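5.2 Does success in simulation mean what we say it means?

Figure 3. Simulated wrist view of the gripper at the stack of red hexagonal plates.
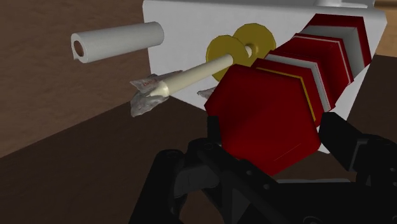 The success rates in the previous section look good, and we would like to believe them. Before doing so we went back over the runs behind them, and this section sets out why we now put less weight on those numbers than we did when the work was first planned.

The Keliretti policy was scored on 135 simulated trials. A trial counted as a success if, at the final time step, the simulator reported contact between both fingers and the target object. This is the rule used by the Tkachenko baseline, and we kept it so that the two sets of results could be laid side by side. It is a weak rule. It says nothing about whether the grip would survive a lift, whether the fingers had pushed the target into its neighbours on the way in, or whether the object being touched was held in any sense a person would accept. A finger resting against one plate of a stack passes just as easily as a firm hold.

Two of us (Scanlon and Egan) therefore watched the recordings again without seeing the scores and marked each one as a grasp, a doubtful grasp or a miss. They did not always agree. Most of the arguments were over stacked and threaded objects, where a single instant gives very little to go on. In Figure 3, for instance, the lower part of the front hexagon sits between the fingers, and it is tempting to read this as the whole stack being held. The view cannot settle that. The remaining plates run away from the camera, and from a still we have no means of telling whether they would follow the front one or stay where they are.

When doubtful grasps were counted as misses, the success rate of our policy fell to 70 per cent. The baseline fell too, and by a similar amount, so the ranking in Table 2 stands. We are less sure that the gap between the two methods is large enough to matter. A different pair of markers could well have moved it in either direction, and we would ask readers not to quote the difference without also quoting the disagreement.

A second worry is the clutter. The scenes were produced by the Brusalen generator, which places objects with little regard for how they would come to rest in a real room. Rods, discs, rolls and crumpled wrappers turn up next to each other in arrangements that few people would meet in a kitchen or a workshop. The usual defence is that a policy which copes with odd scenes will cope with ordinary ones. We have used this defence ourselves in earlier work and we can find no proper test of it, in our own results or in those we cite. It is just as likely that odd scenes are easy in ways we have not noticed. Soft and crumpled items are a case in point. In our build they are fixed shapes, so a finger that brushes against one meets a small hard lump and the policy never has to deal with something that folds or slides.

Friction is the third. We used a single value for all surfaces, chosen in December after a short round of tuning in which several values were tried and the best was kept. That choice was made on the same family of scenes later used for scoring. Koval has argued that the overlap is harmless because no scene appears in both sets. Buckley takes the view that it flatters the policy, and the authors have not reached a common position. What can be said is that when the value was lowered on a small set of 12 scenes, the policy failed on more than 3 that it had passed before. The set is too small to support a claim, but it did nothing to reassure us.

Nor can we lean on the real arm to rescue the argument. The trials at the Stistdale laboratory used single objects on a bare bench, with no stacks at all, and the wrist camera was mounted further back than its simulated twin. Ní Bhriain repeated part of the series with the camera moved forward and saw no clear change, though the lighting had also been altered between sessions and we would not build much on the comparison.

We have left the headline figures as they were, under the original rule, so that they can be checked against earlier papers. The stricter figures are given next to them in Appendix B, together with both sets of marks for every recording. Where the two columns disagree, we trust the stricter one, and even there we would want to see a lift test before calling any of these grasps reliable.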